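Lab notebook, dried blood spot bench
Tuesday, October 24, 2023

Where we are

Back on the enzyme assay after far too long away from it. The last proper run was in September, before the Fusari incubator went off for repair, and I've had to reread my own notes twice to remember what on earth I was up to. Lesson for me: write down which box the filter cards went back into! They were on the second shelf of the Rastogi freezer, behind the buffer, in a bag with my initials on it and nothing else. I've relabelled the bag properly, and put the list of cards on the inside of the freezer door as well.

For anyone picking this up cold, we are trying to get a reading we can trust out of a single 3 mm punch, so that the babies referred through the Mutau clinic don't need a second heel prick if the first card comes in a bit thin. Thenmozhi Chowdary has been very patient with us over this and I'd dearly like to have something to show her before the next clinic meeting.

This morning's plate

Punched controls first, then the old anonymised cards, then the blanks. Pavithra Thomas did the punching and I did the pipetting, which is a much happier arrangement than the other way about – her hands are steadier and I talk less when I'm counting wells.

40 microlitres of extraction buffer to each well, sealed, gentle shaking. Then substrate, sealed again, and into the incubator overnight at 37. I put a separate thermometer in next to the plate, as I don't quite believe the display after the repair. It was reading half a degree under when I looked in after lunch, which I can live with, but I'll write it down each time from now on so that we have a run of figures to argue from.

Spun the spare extracts at 2000 rpm for 15 minutes and froze them. Pellets looked the same as last time, nice and tight, apart from one that smeared up the side when I took it out of the rotor. Spun that one again and it behaved.

Old data, looked at again

While the shaker was going I went back through the September plate. Recovery on the high control was 93 per cent, better than I'd remembered, and I think I was being gloomy about it at the time. The low control is the real worry. The duplicates drift apart towards the right-hand side of the plate, and Pavithra wonders if that is the Natis reader and not the chemistry. She's suggested reading the plate, turning it round and reading it again, which is so simple that I'm rather cross I hadn't thought of it. We'll do that tomorrow before we touch anything else.

If the drift turns with the plate, it's our pipetting or the edge wells drying out. If it stays put, I'll ring Natis and ask for a service visit (and be very polite, as the last chap was kind to us about the lamp).

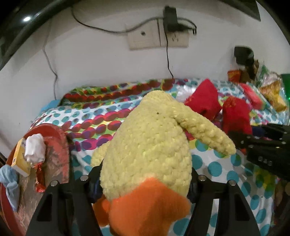

To do

Read the plate first thing, both ways round, then stop the reaction in the spare strip and read that too.

Order more foil seals. We have enough for one more plate, or two if nobody drops any.

Ask Thenmozhi whether the thin cards can be sent with the time of collection written on. Half of them have the date alone and I can't say anything sensible about storage without it.

Copy the incubator temperatures into the back of this book.

Pavithra is in clinic in the afternoon, so punching has to be finished before lunch.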